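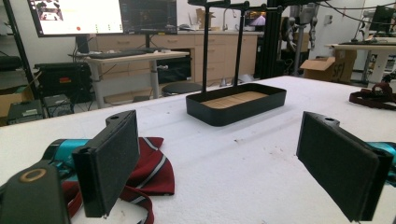 **Foam pads on a hand-held gripper: glue, thickness, and the strap problem**

**skolar_bench** – 4 August 2019

Second write-up on the hand-held gripper. The first covered the linkage and the trigger, so I will not repeat that. Current state:

- Two fingers, black, printed, with a small round hole near the top of each mounting bracket.
- Flat rectangular pads, faced with dark grey foam.
- Body in teal and black.
- Same finger geometry as the arm, so whatever I learn by hand should carry over.

The task I am using for testing is straps. Dark red, striped, one with a buckle, folded or coiled on a white table top. The gripper has to pick one up by a single layer, lift it clear and lay it in a shallow black tray. Rigid parts were solved weeks ago. Webbing is not solved.

Two faults so far:

1. The foam shears off the backing plate at the lower edge. Contact adhesive, both faces, left overnight. It peels from the tip upwards.
2. When the pads close on a flat strap they push it along the table before they pinch it. The foam grips the table top as well as the strap.

The jaw cycle count is at 2716 on this set of pads. The first sign of peeling was well before that but I did not log the number, which I regret.

Questions: what adhesive are people using for foam on printed parts, and has anyone gone thinner on the foam without losing grip on hard objects?

---

**Kister**

What is the printed material? Contact adhesive on PETG is poor unless you key the surface first. 120 grit, wipe with isopropyl, let it dry fully, then glue. On PLA it is usually fine without.

Also check whether the foam has a skin on it. Some sheet comes with a smooth closed face and the glue bonds to the skin, then the skin leaves the foam. Look at the peeled part. If there is a thin film still on the plate, your glue is fine and the foam is failing.

---

**skolar_bench**

PETG. Not keyed. There is a film on the plate, patchy, covering perhaps the top half. So it may be both.

---

**gallov**

I would stop gluing altogether. Print the pad as a separate plate with a shallow lip on all four sides, drop the foam into it, and hold the plate on with two M3 screws. When the foam goes, change the plate. I have six spares in a tin and a swap takes a minute. The lip also stops the tip edge from being caught, and that edge is where yours is starting.

---

**Kister**

A lip on all four sides will ruin it for straps. The lip at the tip touches the table first and the foam never gets to the webbing. Three sides, fine. Leave the tip open.

---

**gallov**

Not if the foam stands proud. Mine stands 2 mm above the lip and compresses about half of that under load. The tip lip is 1 mm wide. I pick up washers with it.

---

**Kister**

A washer has an edge you can get hold of. Webbing lying flat has nothing. The useful part of the finger for that job is the last millimetre, and you have filled it with hard plastic.

---

**roy_in_the_shed**

Both of you are discussing the pad when the second fault is about the approach. If the pads are dragging the strap along the table then the fingers are coming down too far before they close. Lift the tips slightly, close, then let the foam pull the webbing into a ridge between the pads. The pinch takes the ridge. That is how I pick a cloth up off a bench with tongs.

The other thing is finger angle. If the pads lean in towards the table at the tips you will get a wedge under the fold. If they are parallel all the way down you are relying on friction alone.

---

**skolar_bench**

Tried the ridge method last night by hand, 70 attempts on the plain strap. Results:

| Condition | Picked, one layer | Picked, two layers | Missed |
|---|---|---|---|
| Tips touching the table | 19 | 8 | 8 |
| Tips just clear | 27 | 5 | 3 |

So it helps. Thirty-five each way, same strap, same fold as near as I could make it. Not proof of much, but I will take it.

The buckle strap is a different matter. If the coil is loose it picks up reasonably. If the buckle is underneath, the weight pulls the webbing out of the pads during the lift.

---

**roy_in_the_shed**

Go for the buckle, then. It is the only rigid thing on the strap. Hold that and the rest follows.

---

**skolar_bench**

I would, but the point of the exercise is the webbing. If I allow the buckle as a grasp point then I have tested a rigid part again.

---

**m4_clearance**

I disagree with that. The job is "strap into tray". A person would take the buckle. If you rule it out you are making the task harder than it is and the arm will learn something odd. Record both and sort them afterwards.

---

**skolar_bench**

Reasonable. I will record both and tag them by grasp point.

---

**m4_clearance**

While you are at it, what is the table? If it is a foam board type of surface then your friction numbers will not carry over to anything. Soft white board grabs foam badly. I had the same pads on melamine and they slid where they should.

---

**skolar_bench**

White, matt, slightly textured. It picks up grey specks and smudges as well, so it has probably changed since I began. I can put a sheet of melamine over half of it and run the same count on each side.

---

**Kister**

Please do, and wipe the pads first. Foam full of dust behaves like a different foam. I had one set lose most of its grip in a fortnight next to a belt sander.

---

**gallov**

No answer yet on thickness. I went from 6 mm down to 3 mm in April. Hard parts were unchanged down to 4 mm. At 3 mm I started dropping anything with a curved face, because there was not enough give to wrap it. For flat webbing, 3 mm was better than 6 mm. The thick foam folds over at the tip when it meets the table and that is also what starts your peel.

---

**skolar_bench**

Useful. I have 6 mm on now. I will cut a set at 4 mm.

Is anyone using anything other than foam? I have seen silicone sheet suggested.

---

**Kister**

Silicone is good on clean, dry parts and needs a primer or it will not stick to anything you print. Screw it down or do not bother. It also drags more than foam on that table of yours.

---

**roy_in_the_shed**

Neoprene from an old wetsuit. Fabric face outward. It lasts a long time and the fabric side slides over a table but still holds webbing. Glue sticks to the rubber side properly.

---

**gallov**

Fabric face outward on smooth metal is hopeless, for what it is worth. Fine if you only do straps.

---

**roy_in_the_shed**

He is only doing straps.

---

**skolar_bench**

Mostly. Plan for this set:

- Screw-on pad plates, lip on three sides, tip open (Kister's version).
- 4 mm foam, skin sanded off the glue side, plate keyed with 120 grit.
- One spare pair in neoprene, fabric out, for comparison.
- Half the table in melamine.
- Jaw count logged at first peel this time.

I will run to 4000 cycles or failure, whichever is sooner, and post the table. Plates are printing now.

---

**gallov**

Print a pair with the fourth side as well. It costs you very little filament.

---

**skolar_bench**

Added to the queue.

---

**Kister**

Put the screw heads on the outside face. I made mine the other way and had to peel the foam back to reach them.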